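Ticket: Cloth-fold episodes rejected at upload, Girthorpe room
Project: Stilness
Opened by: Seo-ah Moon
Assigned to: Jarmo Seppälä
Priority: normal, raised to high
Status: closed, one follow-up open

Reported problem

Uploads from the Girthorpe meeting room setup started failing the validator after lunch. The message is the same every time:

episode rejected: action/image offset above limit

The first batch of the day went through clean. The second batch had 14 rejects. I stopped after that and left the rest on the local disk. Task is towel fold, single towel, start flat. Nothing in the task sheet changed between the two batches. I restarted the recorder once and the uploader twice. No difference.

Recorder log for one of the rejects is attached. The offset it prints is 332 ms. The limit for this task is 50.

Seo-ah

Reply from Jarmo Seppälä

Thanks. A few questions before I touch anything.

Is the offset the same for every reject, or does it move? Did the recorder machine sleep over lunch? Were the cables moved?

Please don't delete the local files. If the offset is constant we can shift the timestamps and keep the episodes. If it drifts inside an episode we probably can't.

Reply from Seo-ah Moon

Constant within an episode, as far as I can tell from the plot. Between episodes it moves by a few milliseconds.

The recorder did sleep. The lid was closed from 12:10 to about one o'clock. Cables on the recorder side were not moved. Somebody from facilities came in to look at the room panel while we were out, and I don't know what they plugged or unplugged at that end.

Reply from Jarmo Seppälä

The sleep is my first guess. The camera driver keeps its own clock and only lines it up with the system clock when it starts. Restarting the recorder doesn't restart the driver. It runs as a separate service.

Please do this in order:

1. Stop the uploader.
2. Stop the recorder.
3. Restart the camera service from the service menu. Wait for "stream ready".
4. Start the recorder.
5. Record one short episode with the towel flat and no folding, just move in and back out. Name it test_offset.
6. Run the offset check on that one file and paste the output.

Reply from Seo-ah Moon

Done. Output:

test_offset: mean offset 21 ms, max 27 ms, PASS

So it was the driver. I recorded a few real folds after that and the check passes on those too.

One more thing though. The validator now gives a warning I hadn't seen before on the new episodes:

warning: start state differs from reference

It doesn't reject them, it only flags them. The towel is flat and I put it where I always do.

Reply from Aarne Saarinen

Jumping in, the start state check is mine. It compares the first image of each episode with the reference image for the room. It's meant to catch things like a towel left half folded from the last run, but it looks at the whole table and not only at the towel. If other things on the table were moved, it will flag that as well.

Can you send me the table as it stands now, before you tidy anything?

Reply from Seo-ah Moon

Table as of 2:40. Towel is at its start position. I haven't touched the panel or the cables. 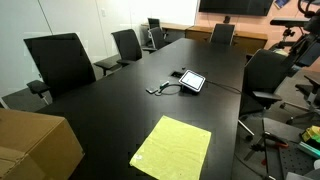 Start state check: findings

Reply from Aarne Saarinen

Got it. I put it next to the reference image.

The towel is fine. It's flat, and the slightly rumpled edges are within what we allow. The reference has the same towel in the same place.

What differs is the room gear. In the reference, the touch panel is far down the table near the TV end. Now it stands near the middle of the tabletop, with its cable going across to the right. The coil of thin black cable to the left of it isn't in the reference at all. That is enough to trip the check.

I see two ways to go. We put the table back to match the reference, or we take a new reference and leave the table alone. I'd rather not do the second in the middle of a collection day, but it's your call on the data side.

Reply from Katalin Sárközi

I look after the training set for Stilness, so I'll answer that one.

Please keep the episodes with the panel in the new position. We don't want every fold in the set to have the same background. The last model we trained did well at Girthorpe and badly at the Pakzad site, and the background was a good part of it. A panel and some cable that move from day to day are useful to us.

What I do need is for the episodes to be tagged, so I can split them later. Use table_layout = B for everything recorded after the driver restart. Everything from the first batch stays as A.

The coil is a different matter. If there's any chance the gripper or the towel catches on it, move it. A snag in the middle of a fold makes a bad example, and it isn't always easy to spot on review.

Reply from Seo-ah Moon

Tagging as B from now on. I moved the coil off the table before going on, so the B episodes come in two kinds: the few I did right after the restart, with the coil, and the rest without. I wrote the episode numbers in the session notes.

Do you want a B2 tag, or is the note enough?

Reply from Katalin Sárközi

The note is enough.

Recovery of the rejected episodes

Reply from Jarmo Seppälä

I ran the shift tool on the 14 rejects. It estimates the offset from the gripper closing in the images against the close command in the action log, then moves the image timestamps to match.

Result: 10 pass the check with offsets under 30 ms. The other 4 don't. In those the gripper is behind the towel edge when it closes, and the tool can't find the moment with enough confidence. I tried it by hand on one and wasn't sure of it either, so I'd drop them.

The originals are kept in the quarantine folder. The shifted copies have "shifted" set to true in their metadata. Katalin, you can filter on that if you don't trust them.

Reply from Katalin Sárközi

Drop the four. I'll use the shifted ones for training but keep them out of the evaluation split.

For the record, the towel set now has 3,429 accepted episodes after this upload.

Reply from Washington Mendonça

I do the installs for Sorkent, and we have the same camera service on our other rigs. Could this happen there too? Some of those machines get closed over lunch every day.

Reply from Jarmo Seppälä

Yes, any rig with that driver version. It would show up as rejects at upload, so you'd know, but you'd lose an afternoon of work first.

Changes I've made or am making:

- Sleep on lid close is turned off on the Girthorpe recorder. Washington, please do the same on yours. It's in the power settings.
- The recorder now runs the offset check on the first episode after every start and shows the result on screen. If it fails, recording is blocked until the camera service has been restarted.
- The restart steps above are copied into the operator sheet, under "After a break".

Not done yet: making the driver line up its clock again after sleep without a restart. That needs a change on the driver side and I've opened a separate ticket for it.

Reply from Seo-ah Moon

Tried the new recorder build. I put the machine to sleep by hand, woke it, and started recording. It blocked me with the offset message as expected. Restarted the camera service, and the check passed on the next try.

The text on the block screen says "restart driver". The operator sheet says "restart camera service". Can they say the same thing?

Reply from Jarmo Seppälä

Changed the screen to "restart camera service". It goes out with the next build.

Closing this. The start state warning on B episodes will keep showing until Aarne adds a second reference for the room. It can be ignored for episodes tagged B.

Reply from Aarne Saarinen

Second reference is on my list. Leaving the follow-up open under my name.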